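kotley-demos

Teleoperated and hand-guided demonstrations for a one-arm tabletop robot. README and data card in one file, because I kept letting the two drift apart.

Hi! If you landed here from the Farnau repo, you're in the right place. Farnau is the training code, Kotley is the data, and Pollstead (which you'll see all over the folder names) is the little recording tool I wrote to glue them together. You don't need Pollstead to use the data. You only need it if you want to record more in the same layout, and in that case please read the part on calibration before you start, I beg you.

What's in it

Demonstrations of one arm with a two-finger gripper doing short tabletop jobs: pick something up, set it down somewhere else, push it to a spot, turn it over. There are 10 tasks, with 40 demonstrations of each. Every task folder has the same two subfolders:

kinesthetic/ - I held the arm and moved it myself, with the joints in gravity compensation
teleop/ - I drove it from the other side of the desk with a leader arm

I started out sure that hand-guiding would be better for everything. It feels great, you get the contact forces right through your own fingers, and you learn fast which poses the arm hates. But my hand kept wandering into the overhead view, and a policy trained on those episodes will happily learn that a human hand is part of the job. So for anything that leans on the overhead camera, use teleop/. For wrist camera or joints only, mix them however you like.

What one episode looks like

Each episode is its own folder with:

joints.csv - positions and velocities, one row per tick
gripper.csv - opening command and measured opening
wrist/ - frames from the camera at the gripper
overhead/ - frames from the fixed camera
meta.json - task name, mode, the outcome I marked, and a free text note

Timestamps in all of them come from the same clock. The frames are NOT resampled to match the joint ticks, so you have to line them up yourself. The loader in Farnau does nearest-neighbor matching, and that has been good enough for everything I've tried.

The notes in meta.json are me talking to myself right after a take. Some say "nice," some say "ugh, elbow." I left them in since a couple of people told me they filter on them (really!).

How I record

Home the arm, open the gripper, put the objects out by hand in a new arrangement, start Pollstead, do the task, press the pedal. The pedal ends the take. A long press marks it as failed, and failed takes stay in the data with outcome set to "fail". Please don't count them as successes by accident. I did that once and spent an evening wondering why my policy was so fond of missing.

With the leader arm, go slower than you think you need to. The follower lags a bit, and if you rush the last stretch before a grasp you'll end up correcting back and forth, and that wobble goes straight into the training data. I pause for a moment before closing the fingers. It makes the takes longer but the policies come out much calmer.

Calibration

Do the joint zeros first, then the wrist camera, then the overhead one. If you bump the camera mount, start again from the wrist camera. The files are in calib/ with one per recording block. There are 2 blocks, an early one and the one I began in September with a stiffer mount, so don't load the calibration from one with episodes from the other.

Things to know about the wrist frames

They aren't all pretty. Focus on that camera is fixed, and plenty of frames are soft to the point where you'd struggle to name what's on the table. If your pipeline throws out frames by sharpness score, run the score on a crop that leaves out the lower right. A gripper finger that is crisp against a blurry background can pull the number up and let a frame through that has hardly any detail in the middle.
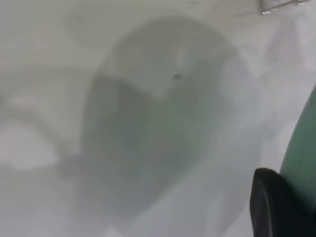

Last changed: 18 January 2026

In a frame like the one above, the black finger in the corner is the sharpest big thing there is, and the gray shape in the center is mostly haze with a green tint. I don't drop frames like it. The joints are still good, and a policy that only ever sees clean pictures gets a rude surprise on the real arm. If you'd like to try without them, Farnau has a flag called skip_soft, and you set the threshold yourself.

The green of the arm also shows up along the right side there. I mask it for some experiments and leave it for others, and I haven't made up my mind which is better. If you have numbers either way, open an issue, I'd love to see them.

Known problems

- Overhead frames in the early block have a slight color shift compared to the later one.
- gripper.csv sometimes repeats its first row. Harmless, but it trips strict parsers.
- The Kurup converter (the one that packs everything into a single archive) drops the free text notes. Fix is half written.

Using it

Research and teaching, go ahead. Please keep this file with any copy you pass on, and mention Kotley if you publish something. Bug reports go in the issue tracker, with the episode folder name in the title.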